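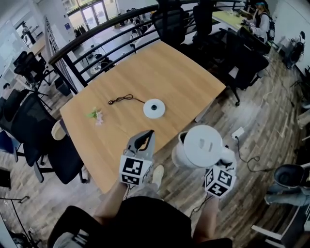
Budgeting for hand-held gripper kits

From the Triller shop wiki, equipment planning section. Last big rewrite December 2018.

A hand-held gripper kit is a pair of grippers that a person carries around and does ordinary chores with, so that a robot can learn from the recordings later. I've put together the purchase plan for these three times now, and this article is mostly what I wish I'd had open in another tab the first time!

What goes in the budget

The grippers get all the attention in the meeting, and fair enough, they're the fun part. Our quote from Bremier came to $1,700 per pair, and Pellard wanted $1,714 with a spare set of fingers thrown in (we took Pellard, and yes, I argued for it over fourteen dollars). After that comes the small stuff - marker cubes, cables, power strips, a case that closes properly. I put down $280 per kit for all of that and it has held up so far. Shipping was $122 and I forgot it twice.

Marker cubes

These are the black-and-white patterned blocks on the front of each gripper, which let the software work out where the gripper is. Buy extras. A scuffed cube can still look fine to you and give you tracking that jumps all over the place.

Household objects

Kettles, cups, cords, that sort of thing. It's tempting to bring them from home, but please give them their own line, and get things you can buy again next year. Check the weight too - a kettle that's easy to lift by hand is a different matter at the end of a gripper, especially if the task is putting it back on its base.

Space and furniture

A plain table with room to stand next to it is enough. Ours came from the surplus list and cost nothing.

When to order

Ông, our second-site project, ordered in September and had roughly half the kit on the shelf before the training days were booked. I'd copy that. Order the grippers first, then the cubes, and leave the household objects until the task list is settled.

See also: Spare fingers; Cable lengths; Returns to Bremier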